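Dusa opens orders for ribbed sleeve kit for two-arm robots

08/02/2023

Dusa has opened orders for a fabric sleeve kit intended for robots with multi-fingered hands. The kit covers the wrist and the base of each finger and is sold in two sizes, with deliveries to start in September. The company makes cable covers and soft guards for light automation equipment, and this is its first product for hands.

The sleeve is a black ribbed knit, closed at the forearm with a hook-and-loop band. At the hand end it divides into short cuffs, one per finger. The cuffs stop below the middle joint, so the hinge and the fingertip stay uncovered and the grip surface is unchanged. Dusa says the ribs let the knit follow a bending wrist without bunching at the palm. The material adds 248 grams to the arm in the larger size, a figure that buyers with low payload limits will want to check against their own tables.

Its main purpose is to keep lint, thread and packing debris out of the finger joints. Workshops that handle textiles have asked for a cover of this kind for some time, according to Edeltraud Wegener, product manager at Dusa. "Most of the service calls we looked at started with fiber wound around a pin," she said. "You can clean it out in a few minutes, but you have to stop the cell to do it."

The kit has been on trial at Grewal, a contract service shop in Anddale that sets up and maintains robots for small manufacturers. Staff there ran it on one hand of a two-arm machine and left the other arm with its standard gripper. The exercises were low-force ones close to the floor, where the hanging hand and the gripper work within a short distance of each other and the operator relies on the wrist camera to judge the gap.
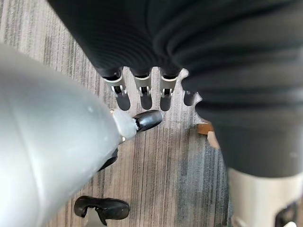
Colton Kowalchuk
Staff Writer, Automation and Equipment

The wrist camera was also where the trial raised its first complaint. At close range the dark knit can take up a large part of the view, and folds at the wrist may hide the outer finger from the opposite arm. Jocelyn Leclerc, a technician at Grewal, said operators learned to rotate the sleeved hand slightly before bringing the gripper in. "The fingertips are easy enough to pick out. It's the cloth above them that gets in the way," he said. He would like a tighter cut at the wrist, or a second strap to take up the slack.

Dusa has accepted the point in part. A second strap will be included with the larger size from the first delivery. The cut will stay the same for now, as a tighter sleeve raised the load on the wrist motor in the company's own tests. A lighter color is under study, though Wegener gave no date for it.

Fitting takes 15 minutes for a first installation. The fingers must be powered down and straightened, and the cuffs are then drawn on one at a time, starting with the outermost finger. Each cuff has an elastic edge that should sit flat against the black base segment and clear of the bracket. The instructions call for a slow open-and-close check before the arm returns to normal speed. If an edge rides up onto the bracket during the check, the next size up should be used. Leclerc said the written steps were clear but the size chart was not, and that Grewal ordered the wrong size the first time.

The sleeve is machine washable and should be replaced after 100 washes or when the elastic no longer holds. It is not rated for use with oils, solvents or hot parts, and it offers no protection against pinching. Dusa states that it should not be counted as a guard in any safety assessment.

Each kit contains two sleeves, a set of 8 spare finger cuffs, the forearm bands and a printed fitting guide. Spare cuffs can be bought separately. Orders placed through Zuslow, the distributor for the line, include one free exchange for size within the first month of delivery. Prices are given on request and depend on hand model and quantity.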